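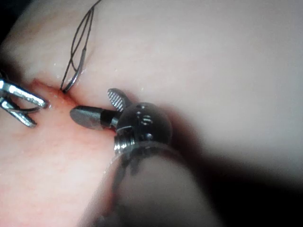 ## Week 3: wristed instruments, and the Stindby trainer kit

Welcome back, everyone. Grab a coffee, because I want to spend most of Wednesday on the Stindby kit, and I've got opinions.

Quick recap first. A straight laparoscopic tool pivots at the port and gives you pitch, yaw, insertion and roll. Add a wrist behind the jaws and you can reorient the tip without swinging the whole shaft around — that's what we're paying for. A curved needle wants to travel along its own arc, so driving it is mostly a rotation problem.

Look at the driver's upper jaw and you'll see a cross-hatched gripping face. Texture like that helps resist needle twist, and it's the first thing I check when I look over a set of tips. Sorry, I do go on about tips.

**What Stindby is offering**

- 2 wristed instruments plus a console, leased by the semester
- tip replacement at $173 each (ouch)
- logging software called Plukik, which exports joint angles as plain CSV

I like Plukik a lot! Lungile Radebe had her whole lab section plotting wrist angles before lunch. The manual's another matter, and the colour coding on the cables doesn't match the diagram on page 3. Follow the cables.

My main gripe is force feedback: there isn't any. You judge tension from how the thread and tissue look, so practise watching the edges of the seam as you pull. Unathi Gumede prefers the Sider kit for this reason, but it's $3,000 more per semester and the wrist feels stiff to me.

**Before the lab**

Read the Lacerda chapter on cable-driven wrists (skip the appendix) and sketch the needle path for one bite, with the jaw orientation marked at entry and exit. Pencil's fine.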